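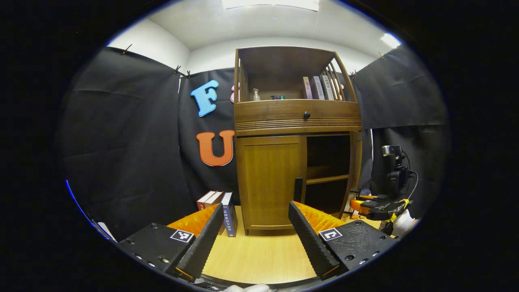 Pourquoi ma facture s'imprime-t-elle avec l'ancienne adresse ?
Parce que le modèle d'impression garde une copie de l'adresse du client. Il faut ouvrir la fiche, cliquer sur « Actualiser les modèles », puis générer la facture à nouveau.

Ticket 303 – Module de facturation Sasteck
Ouvert par : Osvaldo Furtado, atelier Inga
État : résolu

09 h 10 – Bonjour. Depuis la mise à jour de décembre, les factures du client Pramex sortent avec l'adresse d'avant leur déménagement. J'ai corrigé la fiche client deux fois et l'écran montre bien la nouvelle adresse. Seul le PDF est faux. J'ai suivi la réponse de l'aide en ligne, sans résultat. Excusez mon français, je reste à disposition si quelque chose n'est pas clair.

09 h 45 – Support Lestbridge : Bonjour Monsieur Furtado, votre message est très clair. Est-ce que le problème touche aussi les devis ? Pouvez-vous essayer avec un autre client ?

10 h 20 – J'ai essayé. Les devis sont corrects. Avec un autre client, la facture est correcte aussi. J'ai plus de 50 factures à envoyer avant ce soir, dont 26 pour Pramex.

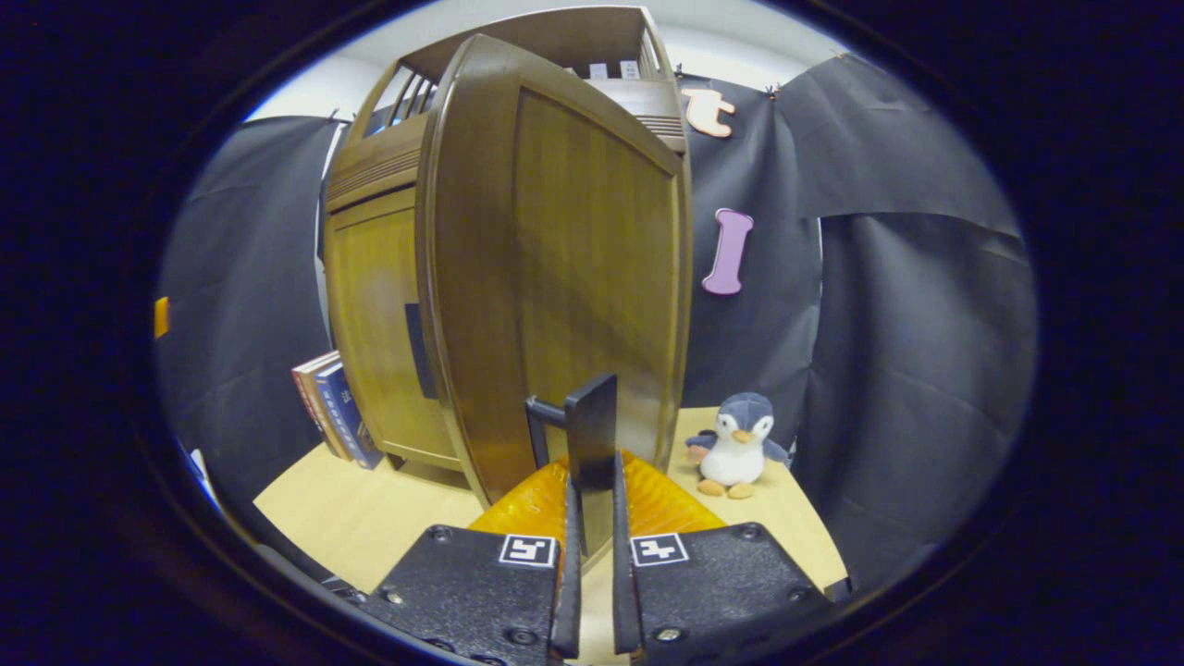

Petit meuble en bois, porte ouverte.

11 h 05 – Support Lestbridge : Merci. Le client Pramex possède une adresse de facturation secondaire, créée lors de l'importation. Elle est prioritaire sur l'adresse principale, mais elle reste masquée dans la vue simple. Merci de passer en vue complète, onglet « Adresses », et de supprimer la ligne 2.

11 h 30 – J'ai trouvé la ligne et je l'ai supprimée. Le premier PDF est bon. Faut-il refaire aussi les factures déjà validées ?

11 h 40 – Support Lestbridge : Non, utilisez « Régénérer le PDF » dans la liste. Le numéro et la date ne changent pas.

14 h 15 – Les 26 factures sont régénérées et envoyées. Vous pouvez fermer le ticket. Merci pour votre patience.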